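Gripper trials (two-finger, plates)

From the Montes bench wiki. Last edited Apr 13, 2022.

A gripper trial is a side-by-side test where two or more robot hands do the same job on the same arm, so you can tell which one to keep. I wrote this page for the plate trials because I got tired of digging through my own notebooks, and because people keep asking me which fingers to buy (it depends, sorry!).

Background

I started with the Todstead fingers, which are stiff and narrow and came with the arm. They're great on blocks and boxes. On plates they pinch the rim at two tiny spots, and the plate swings like a saloon door the moment the arm speeds up. The Rakstead fingers are wider and have a bit of give, and I put them on in March mostly out of curiosity. I liked them right away, which is a bad way to begin a fair test, so I wrote down some rules before going any further.

The job

Plates are a mean little test and I love them for it. They're thin, they're round, and in a rack they stand so close together that a fat finger has nowhere to go. The arm has to come in over one plate, close on the rim, lift straight up, and clear the wire before it moves sideways. Then it does the whole thing backward and puts the plate back. Getting a plate out is the easy half. Putting one back means hitting a slot you can hardly see, with a plate that may have tilted a few degrees on the way.

Rules I use

Each pair of fingers gets 50 lifts at the same speed, with the grip force at 30 percent of what the controller allows. I go up to 60 percent for a second round and write down both. If a plate touches its neighbor hard enough to move it, that lift doesn't count. I don't swap controllers halfway through, either. I did that once with the Midum box and spent a whole evening blaming the fingers for something that was a settings problem.

Cameras

I run two views, a fixed one at the table and a small one at the wrist, and they're good at completely different things. The fixed view tells me how much a plate is leaning when it gets near the rack. The wrist view tells me where the fingers are pointed, and it's the one I'd keep if I were grading finger spread, but over a pale tabletop it gives the software very little to hold on to. A big blank surface looks the same from one spot as from the next, and the position estimate starts to drift. I've tried turning the exposure down and that helps a little. A dark mat helps more, though then the navy plates get harder to pick out, so pick your headache.

Fixed view first, wrist view second: 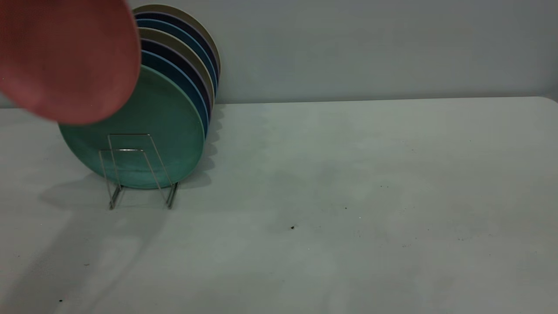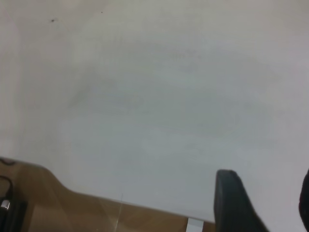
Results so far

Rakstead dropped 4 plates in its first round, and every one of those was on the way back in. Todstead dropped fewer but bumped the neighbors so often that I stopped enjoying myself. At the higher force the gap between them gets smaller, and the Rakstead pads start to show wear along the edge, so there's a price. I'm still leaning toward Rakstead for plates and Todstead for anything with flat sides. Bowls are next, once I've worked out where to grab one.

Notes from readers

The lean on the way in may be your grip height and nothing to do with the pads. I had the same trouble with the Rakstead set until I closed a little lower on the rim, and after that the plates hung nearly straight. Try it at 30 percent before you go buying new pads, and please post the numbers if you do, I'd like to compare them with mine.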